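Sorting baskets at the Jirnham open day

2025-03-05 | Frida Riis
3 min read

I took the early train out to Borlow for the Jirnham open day. I'd signed up back in August and then forgotten until the reminder came. We buy parts totes for our repair shop by the pallet, and someone always ends up standing there separating the colours. I wanted to see how a robot handles that.

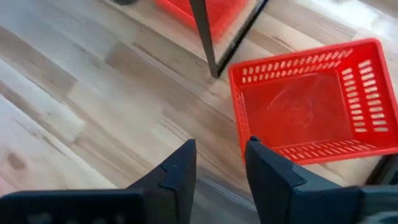 Filed under: Site visits

Kaiwen Cai ran the session. He kept the talk short and let people stand near the table and ask whatever they liked. The job that day was plastic baskets and trays in red, blue and grey, to be picked up and grouped by colour. He said an empty basket is harder than it looks. The walls are full of holes, so there's less for the software to go on, and the rim is the only sensible spot to grab.

There were two arms on the bench, and I asked why it needed both. Kaiwen said one could do most of it, but a tray leaning on its neighbour is easier to free if something else is holding the neighbour still. 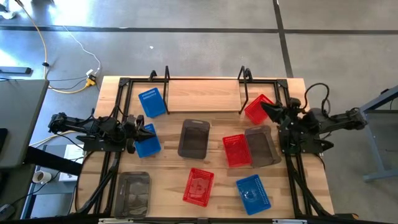

He also said they had logged 1,307 picks on this setup before letting visitors in, and that the grey trays still caused most of the misses. I appreciated getting that without having to dig for it. Irja Valtonen, who came up from Skustbridge with me, asked about cycle time and got a straight reply: slower than a person, for now.
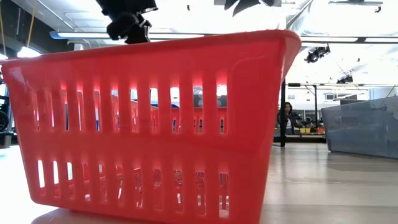
Our own totes are a different problem. They come back greasy, and half have old labels on them. The red basket on the bench had two rows of slots along its long side and a thick rounded rim, and ours have solid walls and a thin lip. I asked if that mattered. Kaiwen thought the solid walls would help and the lip might not. He offered to try five of ours if I shipped them out, so I'll do that once the parking lot thaws.

Coffee was good. The session ran nearly two hours and I caught the late train home.

Contact | © Frida Riis | Back to top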